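Two arms, one board: who gets the shared zone?

hagglund_t
Okay, so we're rewriting our bench rules for the two-arm cell and I'd like to hear how other people do it before I print anything and tape it to the wall. Our old sheet was written for one arm. It says things like "the arm shall be in home position before the operator reaches in," and somebody on second shift asked me which arm. Fair question!

The job is small parts into a board, both hands working over it from opposite sides. My draft says only one hand may be over the middle of the board at a time, and the other one waits outside a line until it gets the go-ahead from software. Speed in the shared zone is capped at 200 mm per second, 500 everywhere else.

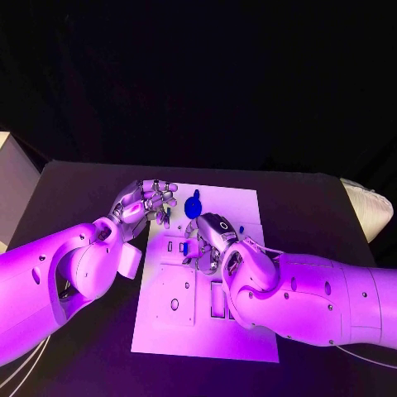

The trouble with my draft is cycle time. With the one-at-a-time rule we do around 20 boards an hour, and Idun (Idun Sæther, she runs the line and reads this forum, hi Idun) would very much like more than that. So do I loosen the rule, or leave it alone and take the grief?

Trygve

uko_nights
Leave it alone. We started out with a loose rule at my old place and spent a whole April replacing fingers. They weren't dramatic crashes, just little knuckle taps that nobody logged until a joint got sloppy. If you do change anything, write down who is allowed to change it. That was our real hole.

bergepat
I'm going to disagree with uko a bit. One at a time is a fine rule for your first month, but after that you're paying for two arms and using one and a half. We split the board into zones instead. Each arm owns its zones, and there's one strip both can enter if the other hand is still. Works great for us, though our parts are bigger and our board is a simple one (no tiny slots to line up with).

hagglund_t
@bergepat how do you define "still"? Zero commanded speed, or measured? Mine settles for a bit after it stops and I don't love calling that still.

bergepat
Measured, at the wrist, under a threshold for half a second. And we write the threshold on the sheet, with the software version next to it, so when the version changes the sheet is automatically out of date and has to be signed again. People complained for a week and then forgot.

gringate_lou
Can I be the boring one? All of this is about the arms hitting each other, and that's mostly a repair bill. What does your sheet say about people? Ours has 6 rules and the first four are about humans:

1. Arms parked and drives off before anyone reaches past the table edge.
2. Pause is not off.
3. Whoever reaches in carries the key.
4. One person calls the restart, out loud.
5. Shared zone speed cap.
6. Cables checked at shift start, hanging slack outside the sweep of either arm.

Number 2 is there on account of me. I was fine, I just got yelled at.

hagglund_t
Number 2 is going on mine in capitals. I had "paused or off" in the draft, yikes. And cables aren't on there at all, which is a dumb miss on my part.

idun_s
Hi Trygve. For the record I asked for more boards, I did not ask for fewer rules :) I'd try the zones on the bottom half of the board only, where the hands hardly ever meet, and keep one at a time up top where the small stuff goes in. Then we time it.

uko_nights
I could live with that. Still say log every touch, even the ones that don't leave a mark.

bergepat
Touch logging, yes, one hundred percent. I'd go further and stop the run on any unexpected contact, but I know some of you think that's overkill.

uko_nights
I do think that's overkill. You'll be stopping for every part that seats a little hard.

bergepat
Then your contact limit is set too low! Different problem.

hagglund_t
You two can fight that out, I'm stealing from everybody. Second draft will have Lou's human rules first, then Idun's split, then a touch log on a clipboard by the cell. I'll post it once second shift has scribbled all over it.

Related topics
Plornov gripper pads, how often do you swap?
Who signs off on speed changes at your shop?
Teach mode with two pendants, yes or no
Labeling shared zones on a dark tabletop
Restart calls on a noisy floor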